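Holloway Workshop Tips

When the arm won't let go
Feb 12, 2022

I promised a few of you I'd write up what went wrong with my bench arm, so grab a coffee, this one rambles a bit.

I had it set to pick up a light model part, hold it, and put it back down (simple stuff, I'd run it in Trivdale, my simulator, for weeks). Then in July the power blinked while the gripper was closed. When everything came back on, the arm decided wherever it was sitting was "home" and tried to carry on from there. It went down instead of up! The part cracked along one side and I put my thumb where a thumb should not be, trying to save it. Bruised, not broken, but I was cross with myself for days.

So, what I do now:

Hit the stop before you reach in. Every single time, even for a pencil.

After any power cut, clear the table first and re-home the arm with nothing in the gripper. My old Gedel controller will happily skip this if you let it.

Set the grip force low and creep up. Mine goes from 0 to 3000 in the settings, and 142 is plenty for thin tube. I'd had it way up at the top end, oops.

Keep the stop button on a cord long enough to reach from your chair. I moved mine 2 feet closer and it made a huge difference.

Write the new settings on tape and stick it to the controller. I forget numbers by lunchtime.

And try the nasty stuff in the simulator too, power cut included. I'd only ever practiced the nice runs.

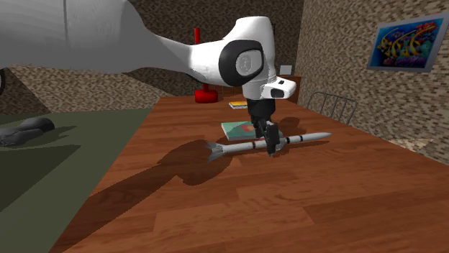

Shop Safety

The rocket is a good one to practice on, with those fins at the tail and a long pointed nose. Watch how low the finger comes to the wood, and leave yourself more room than you think on the real table. I cut my lowering speed to a quarter for the last 4 inches, and the Plademlow foam mat goes under everything now.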